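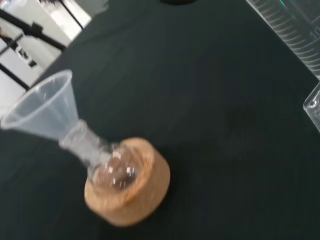
El colchón para imprevistos es la parte menos lucida de cualquier plan financiero, y por eso casi todos los clientes nuevos de Plemero llegan con una cartera de fondos y la cuenta corriente tiritando. El dinero entra por la boca ancha, como en el embudo de la foto, y el cuello estrecho debería llevarlo a un solo recipiente. En la práctica se va a ocho sitios – tres de ellos, suscripciones que ya no recuerda quién contrató.

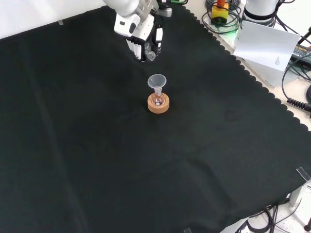 ¿Cuánto conviene tener apartado?
Tres meses de gastos fijos si hay dos sueldos en casa; ocho si se trabaja por cuenta propia. Los gastos son los del extracto, no los que uno confiesa en la cena de Navidad.

Quien parta de cero puede fijarse 1.000 euros como primera parada. Dan para una caldera con mal carácter, y poco más. 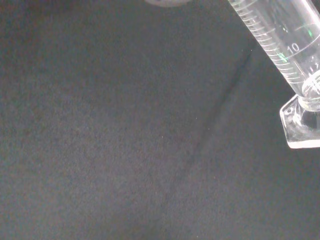 ¿Tiene sentido invertir ese dinero mientras tanto?
En bolsa, mejor que no: si cae un 20 % la misma semana que la lavadora, habrá que vender barato. Una cuenta remunerada con retirada inmediata es aburrida y sirve.

En enero revisamos las cifras de cada hogar. Traigan los recibos, también los feos.

Compartido 20 veces · 3 comentarios
Usamos cookies propias y de terceros. Aceptar | Configurar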